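Thibodeaux Institute of Applied Engineering
Course materials > Robotics > Learning from Demonstration

Handout 7: Recording Demonstrations on a Two-Arm Workcell

This handout accompanies the second laboratory unit. Students are expected to have read it before their assigned bench period and to bring a copy to the laboratory.

1. Scope

A robot may be taught a task in several ways. In this course two are used. In hand guiding, the student takes hold of the arm and moves it through the task while the joint positions are recorded. In remote control, the student moves a separate set of leader arms, and the arms in the workcell follow. Hand guiding is used in the first exercise only. All later exercises are recorded by remote control, as the student's hands must not appear in the camera view.

2. Starting position

Each recording begins and ends with the arms in the rest pose given on the bench card. A recording that begins from another pose is to be deleted and repeated. Small differences at the start are acceptable - the training software allows for them - but an arm that begins on the wrong side of its partner will spoil the set.

Two arms mounted on one rail share the space between them. The student should decide before recording which arm will enter that space first, and should keep to the same order in every repetition. 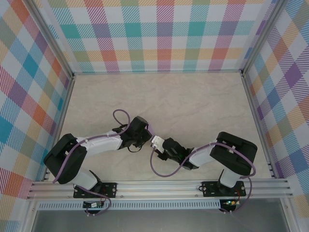

Why should the same task be demonstrated more than once?

A single recording shows one path only. Several recordings, made with small changes in object position, let the model learn which parts of the motion matter and which may vary.

3. Required recordings

Each pair of students will submit 16 complete demonstrations of the handover task. Failed attempts are to be kept in a separate folder and labeled as failed. They are not graded, but the instructor may ask to review them. The shared set from earlier terms, known as the Hultstead set, contains 737 demonstrations and may be used for comparison. It may not be submitted as original work.

4. Conduct at the bench

Move the leader arms slowly and at an even speed. Pauses longer than about two seconds should be avoided, as the model tends to copy them. Cables must hang free of the grippers before each run. If a joint becomes stiff or an arm stops following, end the recording, cut power at the switch, and report the fault to the laboratory desk.

Written reports are due at the end of June.

Filed under: Course Handouts, Robot Teaching, Lab Unit 2

Related handouts
Handout 6: Leader and Follower Arms
Handout 8: Cleaning and Labeling Recorded Data
Using the Farkus Recorder
Grultach Laboratory Bench Rules

Contact the laboratory desk | © Thibodeaux Institute of Applied Engineering | Back to top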